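Stop buying grippers off the data sheet

Opinion
Sunday, July 28, 2019

The Waltemik costs 705 pounds and the Tindora costs a good deal more. On paper the Tindora wins nearly every line: wider opening, higher force, faster close. I have had both in the workshop at Plarnden since March and I would buy the Waltemik again.

My complaint is with the way grippers are compared. Suppliers quote force and stroke because those are easy to measure on a steel block. Most of us don't pick up steel blocks. The customers who ring us want to handle bags, cloths, sleeves and sheets, and for that work the figures on the front page say very little. What matters is the shape of the fingertip, how it behaves in the last 2 mm of closing, and whether it lets go cleanly when told to.

So we test on towels. A terry towel is cheap, it snags, it folds over on itself, and the hem is much thicker than the rest. We lift it by whatever the gripper can get hold of, then look at how it hangs.

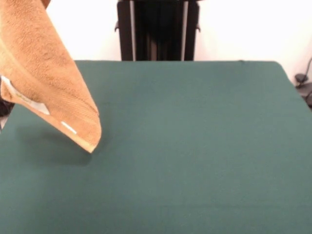
A towel held up over the green table.

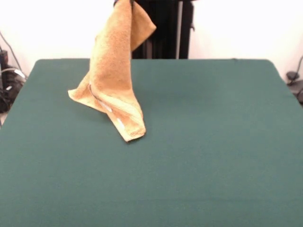

Why not test with the parts the customer will really use?
We do that as well, later on. A towel comes first so that every gripper faces the same job and the results can be set side by side.

We gave each gripper 65 lifts, with the same arm and the same controller settings. The Tindora took hold firmly but often closed on two layers when we wanted one. Its pads are broad and flat, and a broad flat pad gathers cloth. The Waltemik has narrow tips with a bit of give in them. It missed more often on the first try, but a miss is easy to spot and easy to repeat. A double layer is worse – the arm carries on as if all is well, and the trouble shows up at the folding stage.

Chandrasekhar Venkataraman, who writes our controller code, disagrees with me on this. He thinks the pads could be swapped and the Tindora would then be the better tool. He may be right. But the maker sells it with those pads, and a buyer should be able to judge what comes in the box.

I would like suppliers to publish one soft-goods test with every gripper. It needn't be ours. Whitelaw, where we buy our cameras, will lend a unit for a fortnight before you pay, and that tells me more than any brochure. Gripper makers could do the same tomorrow. Until they do, ask for a loan unit, and take a towel out of the cupboard before it arrives.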